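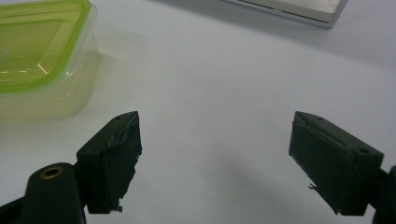 Slide 1. Opening

Title is up while people sit down: "Using the empty moments: gripper calibration from idle frames in Hundulus." Jun 5, 2022, Brekke workshop, talk slot before the break.

Say hello. Say that the talk covers one method and one set of results, and that questions are fine at any point.

The view on the screen is the kind of frame the whole talk depends on. Fingers open, nothing between them, plain white table behind. In our first version of the dataset we cut frames like this out before training. We now keep them for a different use, and I want to show what they are good for.

Slide 2. What Hundulus collects

Short version, most of the room knows this setup. A person holds the gripper and does a household task with it. The camera on the gripper records. Later we recover the path of the hand from the video and the opening between the fingers, and those two things become the actions a robot policy is trained on.

We have 3000 demonstrations in the current release. All are tabletop tasks: moving containers, putting lids on and taking them off, sorting small items, placing things in racks.

No force sensor and no encoder on the fingers. The opening is measured from the video alone. Say this slowly, the rest of the talk makes no sense without it.

Slide 3. The problem

The opening is estimated from where the pads show up in the view. We fit a finger model once per gripper, at the bench, with new pads. Then the gripper goes out and gets used.

Pads do not stay new. The covering wrinkles, it wears, and sometimes strips of it come loose at the lower edge. Point at the left finger on slide 1 if it helps, the loose strip is easy to see from the back of the room. There is a loose fiber on the right one as well.

Two things go wrong when this happens. First, the outline we track is the outline of the covering, and a frayed edge moves the outline. Second, the pad sits a little differently on the finger after it has been changed, so the zero point shifts. Either one gives a wrong opening for every frame in that demonstration.

A few millimeters sounds small. For a lid rim it is the difference between closed on the rim and closed on air. The policy learns to stop closing early, and the robot then drops the lid.

Slide 4. What we used to do

We had a check at the end of processing. If the smallest opening in a demonstration was below zero, or if it never came near zero in a task that should include a full close, the demonstration was rejected.

That check threw out 387 demonstrations. We looked through them and a lot of them were good. The person did the task well, the path was clean, and the only fault was the opening.

The other half of the problem is worse. The check only catches errors that are large. Demonstrations with a small offset went straight through into training. We had no count of those at the time.

We also tried recalibrating the grippers at the bench more often. It helped and we still do it, but it cost a lot of session time and people skipped it when they were busy. I skipped it too.

Slide 5. The idea

In nearly every demonstration there are stretches where the gripper is fully open and holds nothing. The person is reaching, or waiting, or deciding what to pick up next. At full open the fingers are against a mechanical stop, so the true opening is known. It is the same on every gripper of this design.

So each of these stretches is a calibration measurement that we get for free, taken with the pads in the condition they were in on that day.

If somebody asks why we do not use full close in the same way: on a full close the pads press into each other and the covering compresses. How much depends on the pad. Full open has no contact, so it is cleaner.

Slide 6. Finding idle frames

Three conditions.

The estimated opening has to be flat over a short window. Flat means the value does not change, whatever the value is. We cannot ask for a particular number here, the number is the thing we do not trust yet.

The region between the pads has to be free of any object. A small classifier does this. It looks only at the gap and says empty or occupied. Things elsewhere on the table do not matter, as long as they are outside that region. A container off to one side is fine.

The opening has to be at the top of the range seen in that demonstration. This removes the case where someone holds the fingers half closed and waits.

We labeled 1000 frames by hand to train and test the gap classifier. Most of the mistakes were on dark objects close to a pad, and on soft shadows under the right finger being read as an object. We added more shadow examples and the second kind mostly went away.

Slide 7. The session setup

Collection is done at a table, often with more than one gripper in use. Sometimes the second one is in another person's hand at the far side of the table. Early on this confused the tracker, which would lock on to the wrong set of fingers when they came into view.
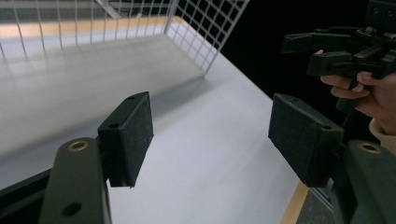 The fix was simple. The camera is fixed to the gripper, so its own pads can only move along a known arc in the view. Anything outside that arc is ignored by the tracker, including other fingers of the same color. We also mask a strip along the lower part of the image where the gripper's own arms are, since they do not carry useful information about the opening.

Backgrounds were the other worry. White table is easy for dark pads. Dark floor past the edge of a table is hard, and so is anything black behind the work. When a pad passes in front of a dark background the outline gets weak and the fit drifts. We now drop a frame from calibration if the contrast along the pad outline is too low. There are usually enough other idle frames in the same demonstration, so losing some costs nothing.

Slide 8. Applying the correction

For each demonstration we take all the idle frames that pass, compute the difference between the estimated opening and the known full opening, and take the median. Left and right are done separately. A frayed strip on one finger should not move the value for the other.

The correction is then applied to the whole demonstration as an offset. We tried a scale factor too. It was unstable when a demonstration had few idle frames, and we took it out.

If a demonstration has no idle frames at all, we borrow the correction from the nearest one recorded with the same gripper, as long as the pads were not changed in between. Pad changes are written in the Plurkeo log. Before March that log was kept by hand, and some changes are missing from it, so older demonstrations with no idle frames are left as they were.

Slide 9. Results, data side

After correction, we ran the old check again on the rejected set. Most of the 387 passed. The ones that still failed were mainly tracking failures of the usual kind, with the path lost for a stretch, and they should stay out.

In the accepted set, the corrections were small for new pads and grew with wear, as expected. There is a visible jump at each pad change. If there is time, show the plot with the jumps and let people find the one that is missing from the log.

Slide 10. Results, robot side

Same policy, same training length, two versions of the data: without the correction and with it. Tested on the lid task, 20 trials for each.

Without correction the robot finished the task in eleven trials. With it, sixteen. The failures changed as well. Before, most were early stops where the fingers did not close far enough. After, most were bad approach angles, and the opening has nothing to do with those.

Say clearly that this is one task and a small number of trials. On the sorting task we saw no change. The items there are soft and tolerate a poor opening.

Slide 11. Limits

The method needs a known stop at full open. Zovenine grippers have an adjustable stop, so the true value would need to be read off and entered for each one. We have not tried it.

It corrects a constant offset. If a pad shifts in the middle of a demonstration, the median hides it.

It also depends on people opening the gripper fully at least once. Some operators never do when they work fast. We now ask for one full open at the start of each recording, and the instruction sheet has been changed.

Slide 12. Questions

Leave slide 1 on the screen during questions.

Likely ones: why the median, how long an idle stretch has to be, whether the gap classifier can be shared. It can, along with the labeled frames. Masks are in the same folder and the readme explains how to redraw them for a different camera mount.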